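Building Interiors, Unit 4: Internal Doors
Handout for the September intake. Read before the workshop.

What is a panelled door?

Most textbooks start with the traditional framed door: two upright stiles, a few rails across, and panels held loosely in grooves so the wood can swell and shrink. It's a good design and you should know it. You should also know that a great many of the doors you'll be asked to survey aren't made that way, whatever the sales sheet says. "Panelled" in a catalogue often describes a look. It may be a flat or pressed face with mouldings planted on top.

Ask for a section drawing. If the supplier can't produce one, write "construction unknown" on your sheet and leave it at that.

Wood names

Be suspicious of any timber name used as a colour. Mahogany, walnut and cherry are sold as stains, as printed films, as real veneers and, now and then, as the timber itself. The Gakik range lists four "mahogany" doors and the small print admits that one of them is veneered. The other three are stained. None of this makes them bad doors, but a client who thinks they have paid for solid timber will want to know.

Things to look at on site:
Grain at the edge of the door compared with grain on the face
Whether the grain changes direction where stile meets rail
Any repeat in the pattern
The top edge, if you can get up to it, as it's often left unfinished

A high gloss makes all of this harder. It throws back light along every ridge of a moulding and flatters shallow profiles. Look from the side, with a torch if need be.

Lever handles on a backplate

The long backplate has one real use: it hides the scars of whatever was fitted before. Claims that it "strengthens the door" should be treated with caution. The Altent leaflet says so twice and gives no test to support it.
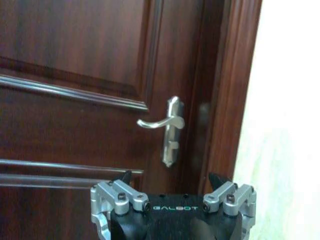 Finish names are as loose as timber names. Satin, brushed and matt are used by different makers for much the same thing, so order a sample before you match new handles to old. Pointed or shaped ends on a plate also need checking against the width of the stile and any moulding nearby.

On wear, Hinds quote 100 thousand operations for their sprung lever. Ask who did the counting. At our Stemelow site we logged 37 handle faults across 233 doors in one teaching year, and most were loose grub screws. A tightening round would have dealt with those at almost no cost.

For the workshop

Survey one internal door at home or in college. Write about 600 words. Separate what you saw from what you were told, and mark anything you guessed. Bring a tape measure and your section drawing, if you managed to get one.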